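Still folding my own shirts, thanks for asking

Every spring some firm promises me a machine that will do the washing, and every August I'm still on the landing with an armful of odd socks. So I read everything going on laundry robots, in the spirit of a man checking a lottery ticket.

The latest is a long write-up from Pondia, who have been trying arms on the sort of jobs we all put off. Picking clothes up off the furniture, mostly. My mother managed this while shouting at somebody in another room. An arm needs two fingers, a computer and, going by the write-up, the patience of a saint.
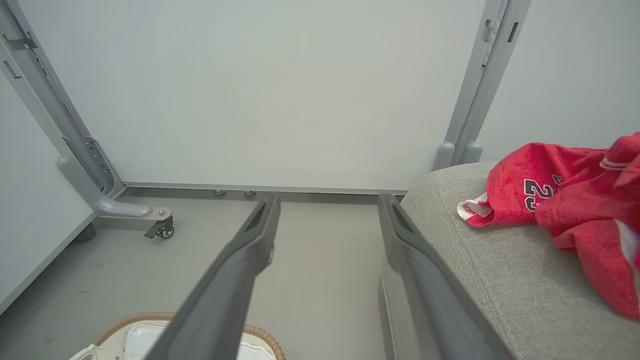

Clothes are horrid things to pick up if you think about it. A mug is the same shape on Tuesday's shelf as it is in the sink, but a jersey slung over a sofa has never been in that exact heap before and never will be again. Pinch it in the wrong place and you get one sleeve. Pinch it too low and you have hold of the upholstery.

Pasteven claim their arm can clear 20 garments before it needs rescuing. Leemans won't give a figure at all, and I trust them slightly more for it. I pick up about 161 things a week in this house and I have needed rescuing twice.
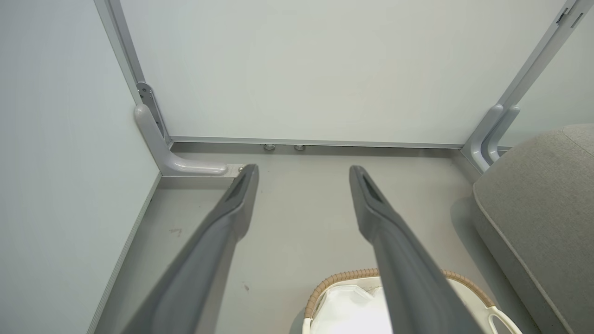 Then there's the basket. Getting a shirt over it is one job and letting go so that the whole shirt ends up inside is another - my teenage son hasn't cracked the second part either, and he has had years of training data.

Hekdale want 1,510 pounds for a kit you put together yourself, arm only, basket not included. I could buy a great many baskets for that. I've put the page in my bookmarks, under the window-cleaning one and the thing that was going to iron.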